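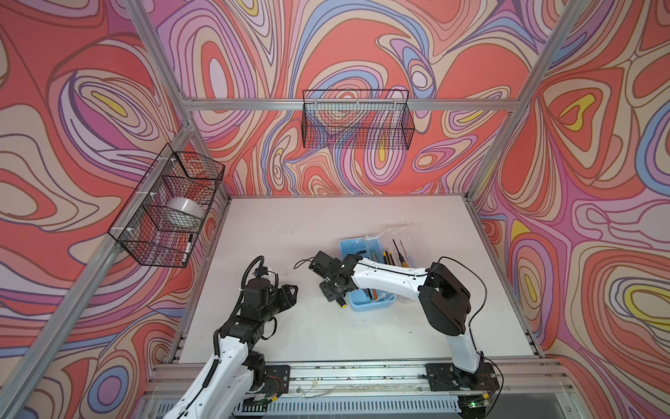 Swirl paper up on the back and both sides. White top still bare aluminum around it.

Monday, started 7ish, coffee first

Paste notes before I forget them. This is for the Carnberg job, the stairwell and the two landings, same family of paper (big flowing repeat, no straight lines anywhere to hide behind). Writing down what the paste did, what the seams did, what I'd change.

Paste. Three batches mixed, A, B, C. A is the Balix powder straight off the packet. B is Balix with less water, stiff, like cold oatmeal. C is the Longo ready-mix out of the tub. All stirred by hand, the drill whisk puts air in and then you get the little blisters.

A — too thin for this paper. Edges went transparent while booking and the color looked scary dark. Came back once dry. Slides beautifully though, you can push a whole drop sideways with one palm. Seams opened overnight on two of the strips, hairline, but on a landing with a window beside it you'd see every one.

B — best hold. Hard to brush out, left ridges if I went quick. Let it sit 10 minutes after mixing and stir again, much better, the lumps at the bottom go. Brush from the middle out, herringbone, dont load the edges twice.

C — fine. Boring. Grabs early, so no second chances on the match. Smells of something, windows open. Pricey for a whole stairwell.

Going with B unless the Pornby paper behaves different from the offcuts. It might. The offcuts are from the old run and felt drier in the hand.

Booking time. Tried 5, 8, 11. At 5 the paper is still growing when it goes on the wall and you get a bubble down the center that wont brush out. At 8 mostly ok. At 11 flat, no bubbles, and the edges still open enough to slide. So 11. Write the time on the back corner in pencil, NOT pen, pen came through on the pale color. Lost a good strip that way.

Stretch. Measured wet against dry on one drop, it does grow in width, a hair. Across one strip who cares. Across a wall it walks you off the plumb line, so re-check plumb every third drop and dont trust the last edge.

Matching. The swirls are the whole trouble. With a stripe or a small floral you match at eye height and let the rest fall where it falls. With this your eye follows a curve all the way up and if it jumps at the ceiling you see it from the street. Match at the top third, check at the knee, split the difference. Cream bands forgive more than the dark outlines. If something has to be off, let it be off in the cream.

Drop is a half drop, had to lay it out on the floor to believe it. Label says straight match. Label is wrong or it's a label from another roll. Cut odds and evens from separate rolls, saves a lot of waste. Marked them O and E on the back.

Waste so far: more than I quoted for. Ugh. Go back over the Carnberg sheet tonight and see if the spare roll covers it.

Corners. Do not wrap full width round an inside corner. Did it once to see, pulled away by the afternoon like a drumskin. Cut so a small flap goes round, then overlap the next one on a fresh plumb line. The overlap loses a sliver of pattern, cant be helped. Put the overlap on the side you dont see coming up the stairs.

Knife. New blade every two cuts on wet paper. Yes really. Third cut tears and takes the color off with it and there's no touching that up. Felt tip pens tried for the white edges: purple ok, coral is hopeless, comes out like lipstick. Chalk pastel rubbed in with a finger was better. Try colored pencil.

Sizing. Bare plaster patch without size drank the paste before I'd got the brush down. Patch with one coat of thin A over it, left till dry, no problem. So A has a use after all, keep what's left in the bucket with a lid.

Lining paper underneath? Ran one test with, one without. With: seams tighter, took forever. Stairwell plaster has that long repair down the party wall so probably yes there, no on the landings. Hang it crossways so the joints dont land on each other.

Drying. Heater off. Had it on 72 and the top edges curled before lunch. Off, door shut, much slower and much flatter. Tell the client no heating in the stairwell the night after, and put it in writing this time.

2:40 pm. Checked the seams on B with a lamp laid flat to the wall. Good. One lift near the bottom, put down with the syringe and a damp sponge, wiped off straight away. Paste left on the face dries shiny, found a thumbprint of it from this morning. Rub with bread?? somebody swears by it. Trying it on an offcut first.

To do
- order 10 rolls, same batch number on all of them, check on the doorstep before signing
- blades, two packs
- ask Pornby about the half drop label
- longer brush, the short one leaves tracks
- ladder feet, left one is worn, stairs so do this FIRST
- lining paper, heavier grade if they have it
- bring the floor sheet back from the van, its still wet

Bread result: sort of. Took the shine down, left crumbs in the seam.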